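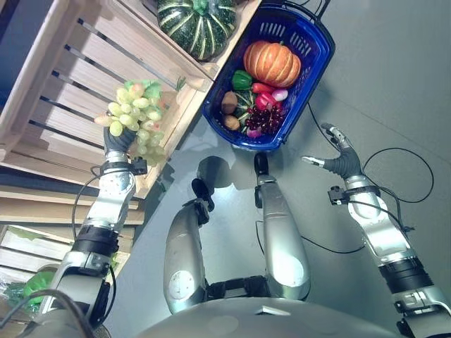

According to Lawal Ibrahim, a small store that starts selling fresh fruit and vegetables will usually lose money on them through the first winter, and the owner should be told so before the first delivery. Ibrahim made the remark early in a conversation with the Toltley Center for Food Access, held at the Center's office on 25/03/2022, and returned to it several times.

Ibrahim has directed the Skirine Corner Store Program since its founding. The program supplies fresh produce to independent grocers in Brosorville, where the last full-size supermarket on the east side closed before the program began. It is funded in part by a grant from the Pavliuk Foundation and serves a district of 1640 households. Many residents do not own a car, and the bus ride to the nearest supermarket takes 30 minutes in each direction.

Asked how the program began, Ibrahim described a series of visits to store owners. "We went in with a plan already written," he said. "It had shelf diagrams and a price list. The first owner read the whole thing, handed it back, and asked who would pay for the lettuce that went bad. We did not have an answer, so we went home and wrote a different plan."

The revised plan included a buyback provision, under which the program credits a store for part of the produce it cannot sell during its first year. Ibrahim acknowledged that the provision is expensive and that the board discussed ending it on more than one occasion. He regards it as the main reason owners have stayed enrolled. "An owner who is afraid of waste orders too little," he said. "Then the shelf looks bare, people assume the food is old, and they stop looking at it. After that you can deliver anything you like and it will sit there."

The conversation then turned to what the stores carry. Onions, potatoes, cabbage, and bananas account for most of the volume. Winter squash does well in the cold months and keeps long enough that owners are comfortable buying it by the case. Grapes are more difficult. Customers ask for them, children especially, but the price changes sharply during the year and a bag that has been handled too often is hard to sell. Several stores now divide them into small containers behind the counter. Ibrahim said that he had opposed the practice at first on the grounds of extra packaging and had since withdrawn his objection.

Leafy greens remain a source of disagreement. The program's nutrition advisers would like every participating store to stock them. Owners without a refrigerated case have been reluctant, and Ibrahim said that he understands their position. "Collards in December, near a door that opens every two minutes, will be fine," he said. "Collards in summer in the same spot are finished by the afternoon. I am not going to tell a man with one small cooler that he has to take the milk out of it."

Equipment has taken up a larger share of the budget than originally expected. The program lends refrigerated cases to stores that agree to remain enrolled for 2 years, and it pays for repairs during that period. Electricity is the responsibility of the owner. Ibrahim described the cost of power as the complaint he hears most often and said that the Center's published guidance on the subject was written with larger stores in mind. He asked that the next edition address stores in older buildings, where the wiring may need work before a case can be installed at all. Center staff have taken note of the request.

On the question of price, Ibrahim was cautious. The program does not set retail prices, although it does provide a suggested range with each delivery. Most owners stay within it. Some charge more for single pieces of fruit, a practice that has drawn criticism from residents at public meetings. "One apple costs more than an apple from a bag. That is true in a supermarket too," Ibrahim said. "What I ask is that the price be written where people can read it. We had stores with no signs at all, and a customer had to ask about every item. People do not like to ask and then put something back."

Signs are now provided at no charge, printed in large type with a blank space for the price. They were introduced after a meeting at which a resident of Skirine Avenue told program staff that she had walked past the vegetables in her own corner store for months, having taken them for the owner's personal supply.

The program also accepts state nutrition benefits at every participating location. Bringing all of the stores into compliance required more paperwork than any other part of the work. One member of Ibrahim's staff spent most of a year on applications, many of which were returned for missing signatures or an outdated form.

Looking ahead, the program has applied for a second grant, in the amount of $100 per store per month, to help cover electricity through the summer. A decision has not been announced. Ibrahim said that he does not plan to add new stores until the matter is settled, and that a waiting list is being kept at the program office in Brosorville. Owners who wish to be placed on it may apply in person or by mail.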